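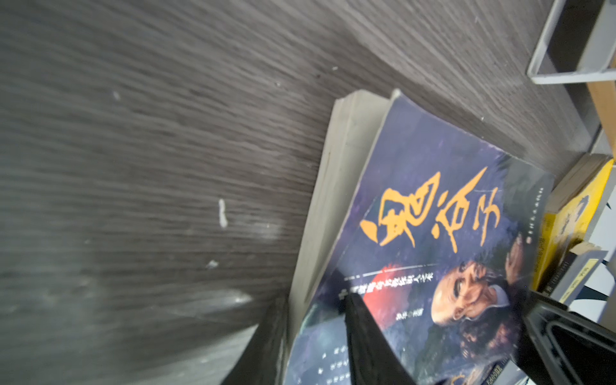 Satish Ahuja
Cell technician, Surno

I have owned better books than the ones I look after at work. The copy of 鬼谷子 in our book cell has a frayed corner gone round and soft, and the cover lifts at one side so the pages show. Twice this year I have been asked when we plan to replace it. The second time the question came with a purchase form already filled in, from a supplier called Drindeo, for 17 new paperbacks.

I sent the form back. My opinion, which I have now given to enough people in the hallway that I may as well write it down, is that a robot cell should be maintained hard and cleaned up gently, and that most places do it the other way around. They'll buy new props, wipe the floor, straighten the shelf before a visitor comes, and leave a cable rubbing on a joint housing until December.

The cell is a simple enough thing to describe to your family. Two arms on a linear track, a small shelf with a white metal frame, a gray wood-grain floor, some books. The arms pick the books up and put them on the shelf. My mother asked how long it takes and then asked whether they'd like her to come in and do it.

What takes the time is everything underneath that. When the cell came over from Mugo, the other building, the handover sheet ran to one page, and half the page was about the login. Missing from it was any word on which way the loom should loop when an arm reaches all the way back. I learned that by standing there with a flashlight, moving one joint at a time, and saying a few things out loud that I won't put in an essay. The loom now has slack where the arm bends and a tie where it doesn't, and I check it every 290 cycles. I picked 290 because that's how many we run before lunch on a good day.

The fingers are the other thing. A gripper finger that has gone a hair out of line will still pick up a new book all day. New books are stiff and square and forgiving. A tired paperback with a lifted corner will catch on the tip, or fold, or slide out sideways, and then you know. I have found two loose screws that way in the past year. A stack of fresh paperbacks would have kept both of them secret for weeks. So the old copy stays, and if anyone wants to call it a calibration instrument on the purchase form, they have my blessing.

The same goes for the floor. It's scuffed and it has dust on it, and there are pale specks that I suspect of being paper. I do wipe it. I wipe it on Fridays, and I look at the cloth before I throw it out, since black crumbs would mean finger wear and white crumbs mean literature. A colleague who wipes it every morning, out of real kindness, was throwing away my evidence. We've had a talk.
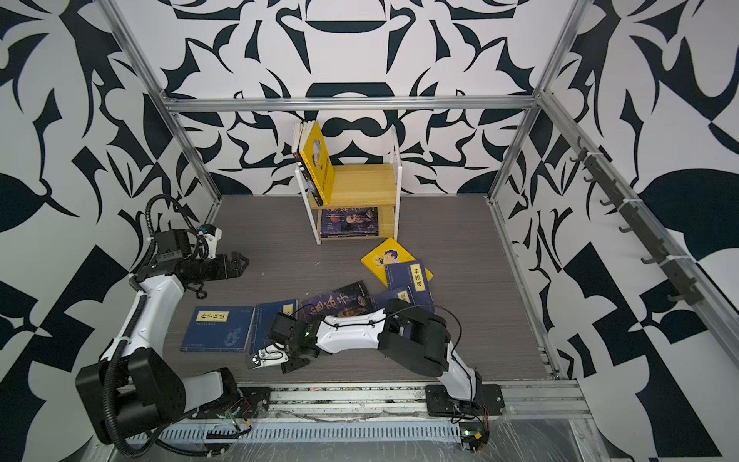 On the walls, and other complaints

Visitors always ask about the walls. They are black and white, leaves and blades and checker blocks going in every direction, and they look like a shower curtain from a hotel that has since closed. I have grown fond of them. I'd still like it understood that a loud wall needs looking after too. A panel that sags or picks up a grease mark has changed, and I would like to be the one who noticed first.

Then there's the plastic film on the track. Part of it is still wrapped, and people feel strongly about this. They itch to peel it, the way they'd peel a new phone. I was for peeling, once. Then I spent an afternoon picking shavings out of a rail on another machine, an old Sundwood unit with 3149 hours on it, and came around to the view that film which isn't touching anything that moves can stay where it is. I look at its edges each week. If one ever lifts toward a carriage, off it comes, and the peelers may gather and watch.

I'm on weaker ground with the wiring. There are thin colored wires bunched near the middle of the track that I would not want photographed for a brochure, and a small circuit board down by the base of the right arm with its green light on and its leads out in the open. I've been told it looks unfinished. It does. It also means I can put a meter on it without lying on my back, and the last time a closed box was proposed, the drawing had four screws on the side facing the wall. I'll agree to a cover the day somebody draws one that opens from the front.

The hooks on the right-hand rail are held on with cable ties, and those I defend without any shame at all. A cable tie costs less than the conversation about it. When one goes brittle I cut it and fit another, and the log gets one line.

About that log. It's a paper notebook, it is at entry 2068, and it's the only part of the cell I would carry out in a fire. The form from Drindeo came around again on Monday, by the way. It's down to nine books.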